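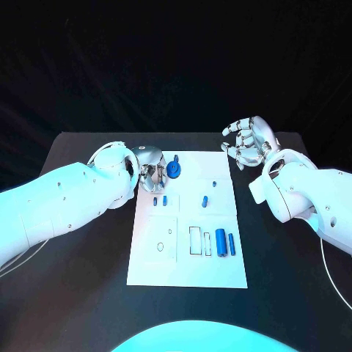
Peg sheet layout for the December round: start positions and hand choice

Forum: Student Builds > Manipulation Club

tarn_k
Posting the sheet before we freeze it. Paper on the black tabletop, blue printed parts, printed outlines for the targets. The two lying cylinders go with the rectangles at lower right. The wheel starts near the top edge with a peg behind it. Left hand takes the wheel, right hand takes the tiny peg at upper right. Comments on start positions by 5 please, I want to print the final sheet tonight.

sabugri
The peg behind the wheel is too close. Any top grasp that closes on the rim from the far side puts a fingertip where the peg is. Move the peg or score it separately.

tarn_k
Scoring it separately is in the rules draft already, section on disturbed parts. A knocked peg costs points but does not end the run.

mullion
Then the order of picks matters more than the grasp. Peg first, wheel second. I would leave the layout alone. If every part has clear space around it there is nothing to plan.

sabugri
Peg first means reaching over the wheel. Same problem, different part gets hit. Team Trarano had 40 attempts logged on the old sheet and most of the failures were contact with a neighbor on approach. Shanthi Seneviratne has the log if you want the joint traces.

mullion
I have read the log. Those runs used the old wrist limits. With the current limits you can come in from the side with the wrist rolled and miss the wheel completely.

gridfin36
Separate issue. Is the paper taped? In our practice runs the sheet crept toward the backdrop every time a finger dragged on it, and after that the outlines were no longer where the config said. We now re-detect the sheet corners before each pick. Costs cycle time.

tarn_k
Tape at the corners, matte, under the sheet. Glossy tape on top confused the corner detector. The fix is in commit 1594 on the Bronutbridge repo. Pull before you test.

gridfin36
Pulled. Corner detection is stable now. The cables still need to be tied back, one loop in the workspace and the depth mask is useless.

sabugri
Agreed on cables. I still want the peg moved.

tarn_k
Compromise: peg moves one diameter toward the right arm, wheel stays. The pair of short pegs at upper left does not change. Sheet goes to print at 5.

mullion
Noted. I think it is too easy that way, but I will run it.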